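Share this page · 18 shares · 3 comments

Vetum T2 Utensil Finger Set
Tong-blade fingers for parallel grippers, food handling and kitchen bench cells

Maker: Gresosell
Part number: 1124-T2
Fits: Abera parallel grippers, standard and short body
Supplied as: one matched pair, left and right
Stock: shipped from the Soketti warehouse

The T2 is a pair of black finger blocks, each carrying one long steel blade. It is meant for cells that pick small pieces of food from open containers, where a standard finger is too wide to get inside the rim. The blades are held in the blocks by two screws each and can be taken off for washing without removing the blocks from the gripper.

The left blade is plain. The right blade has slots near the end, which let liquid run off before the piece is moved. The two are not interchangeable. The screw holes are offset by different amounts on each side, and a blade forced into the wrong block will sit proud and mark the clamp face.

Specification

Blade length beyond block: 153 mm
Blade material: stainless steel, polished
Block material: moulded polymer, matt black
Screws: M3, four supplied, two spare
Screw torque: 1.2 Nm
Maximum side load at blade tip: 4 N
Service interval: 1,000 cycles (inspect), 18 months (replace blocks)

Fitting

Move the gripper to its fully open position and switch off the drive. Slide each block on to its carrier until it meets the stop, then tighten the carrier bolt. Fit the blades with the screws finger tight only. Switch the drive on, close the gripper slowly in jog mode and stop with a gap of 2 mm at the block. Sight along the blades from the wrist. They should run close to parallel, and a slight inward lean at the tip of the right blade is acceptable. Open the gripper, switch off again and tighten the screws to the figure given above.

If the tips touch before the blocks have reached the 2 mm gap, slacken the right blade and reset it. Do not bend a blade to bring it into line. A bent blade will spring back under load and the tip position will drift during a shift.

Wrist camera check

The wrist camera should be checked each time the blades are refitted. Put an open container on the bench and bring the arm above it. Both blades should be visible for nearly their full length, with the blocks in the lower part of the view. It is normal for a blade to cross in front of the container. If a block hides the tips, the camera bracket is set too low and should be raised by one hole.

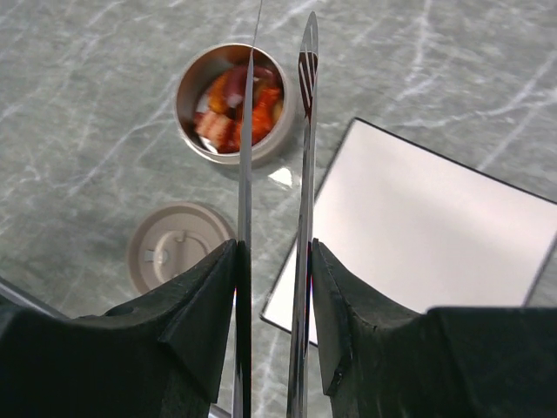 Wrist camera view with both blades fitted; open tin on the marble worktop, slotted blade at right.

Polished steel picks up colour and light from whatever is near it, so a blade may show grey, white or red streaks on the monitor. Small glare spots on a hard worktop have the same effect. Mask the blades in the vision software before teaching any pick position. The mask must be redrawn if the camera bracket is moved, but it can be kept when blades are changed for a new pair of the same part number.

Cleaning and care

Take the blades off at the end of each working day. Wash them by hand in warm water with a mild detergent and clear the slots with a nylon brush. Wire brushes and scouring pads will scratch the polish and make the vision mask less reliable. Dry the blades before storing them.

Wipe the blocks in place with a damp cloth. They must not be soaked, as water held behind the clamp plate will reach the carrier. Pale scuffs on the inner edges are surface wear and need no action. Replace a block if a fingernail catches in a mark on the clamp face, or if the carrier bolt no longer holds its torque.

Faults

Blade rattles when the gripper opens: check both screws, then check the clamp face for swelling. Swollen blocks cannot be recovered.

Piece slips out on the lift: reduce the closing speed first. Raising the force tends to spread the tips and makes the grip worse.

Tips meet out of line: one blade is seated on debris. Remove, clean and refit.

Gripper reports an early stop: the stroke limits are still set for the previous fingers. Run the finger change routine again from the Abera menu.

Spares

1124-T2-L Left blade, plain
1124-T2-R Right blade, slotted
1124-T2-B Block pair
1124-T2-S Screw pack

Blades are sold singly. Blocks are sold only as a pair.

Recently viewed
Vetum T1 Short Finger Set
Vetum Camera Bracket, five-hole
Gresosell Carrier Bolt Kit
Nylon Slot Brush, pack of two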